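Shelf Life and Storage Stability: Notes for Unit 5
Packaging and Materials, course reader, R. Görtz
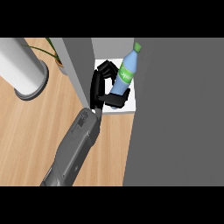
Why does a product in a sealed plastic bottle still lose water over time?

Water molecules dissolve into the inner surface of the wall, diffuse through the polymer, and evaporate from the outer surface. The closure adds a second path along the threads and the liner. A sealed bottle is tight against liquid but remains slightly open to vapor.

5.1 Permeation through the wall

At steady state, the rate of loss is proportional to the wall area and to the difference in vapor pressure between the two sides, and inversely proportional to wall thickness. The proportionality constant is the permeability of the polymer to water vapor. It depends on temperature and, for some polymers, on humidity.

Q = P × A × Δp / L

Q is the mass lost per unit time, P the permeability, A the area, Δp the vapor pressure difference, and L the wall thickness. Keep the units consistent. Most errors in the homework come from mixing a permeability quoted per day with a loss measured per week.

Blow-molded bottles do not have a uniform wall. The corners and the base ring usually differ in thickness from the side panel, so a single value of L is an approximation. When a better estimate is needed, divide the bottle into zones, compute Q for each, and add the results. Do not average the thickness first: Q varies with 1/L, and the thin zones count for more than their area suggests.

5.2 Loss through the closure

Closure loss depends on the liner material, the application torque, and the finish of the bottle neck. Torque falls after capping as the plastic relaxes. Removal torque is therefore measured after a fixed waiting period, which must be stated in the report.

To separate the two paths, prepare one set of bottles with the normal closure and a second set with the neck sealed by foil and wax. The difference in mean loss is assigned to the closure. This assumes that the foil seal itself passes a negligible amount — check it on a glass bottle of the same neck finish.

5.3 Worked case: the Lovent trial

The Lovent trial compared two wall materials, coded Ackah and Belolov, at the Trasthorpe test room. Each bottle was filled with 400 g of water and weighed at the start and after 50 days at constant temperature and humidity.

Ackah: mean loss 78 mg per day
Belolov: mean loss 37 mg per day

Over the full period the Ackah bottles lost 3.9 g, or 0.98 percent of the fill. The Belolov bottles lost 1.85 g, or 0.46 percent. Both materials were molded on the same tool with the same shot volume, but wall thickness was not measured by zone. The ratio of the two losses cannot be read directly as a ratio of permeabilities. The same closure was used throughout and its share was not determined.

5.4 Accelerated storage

Raising the temperature increases both P and Δp. The two effects multiply, and the combined factor must be established for each material. A factor found for one polymer should not be carried over to another. If the test crosses a transition temperature of the polymer, the extrapolation is not valid.

Control bottles, empty and capped, go through the same cycle. Their change in mass corrects for moisture taken up by the wall and for drift of the balance.

Exercises

1. Repeat the calculation in 5.3 for a storage period twice as long, assuming a constant rate. State when that assumption fails.
2. A wall has two zones of equal area, one half as thick as the other. Find the fraction of the total loss that passes through the thin zone.
3. Describe a control for the foil and wax method in 5.2.

Solutions are due before the October lab session. Questions about the balance procedure go to Roswitha Görtz.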